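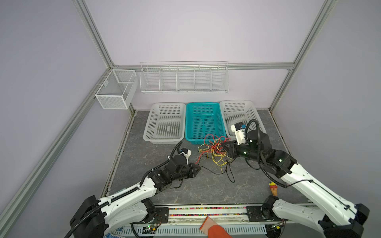 Manipulation Bench Group – Domínguez Workshop

Cable sorting is a poor first task for comparing two grippers, and I would not start with it again. Wires in four colours go down in a heap on the marble-pattern floor, with the three baskets behind. Both arms reach in from the front rail.

The two grippers are both black and easy to confuse from a distance, so for the record: Daveo fingers on the left arm, Flindo on the right. Controller settings were the same for both, with the closing force limit at 50 per cent.

Over 141 attempts on single strands, the Daveo held on in 93. The Flindo did worse on thin wire but dropped less once it had a grip. Most of its misses came from closing slightly high, and I suspect the camera offset before I suspect the fingers. Vicente Henríquez re-measured the right camera mount in August and found it 2 mm out. I have not repeated the full run with the corrected value.

The wrist cameras are fine at this range. Black strands are still the weak point, particularly where one crosses another, and the Hikutach controller then waits for a second view. That adds 22 seconds to a bad cycle.

The camera leads need a generous loop over the wrist. Bautista Ulloa wants them clipped down – I tried that and lost wrist travel.

Next job is the right arm again with the new offset, same wires, same force limit.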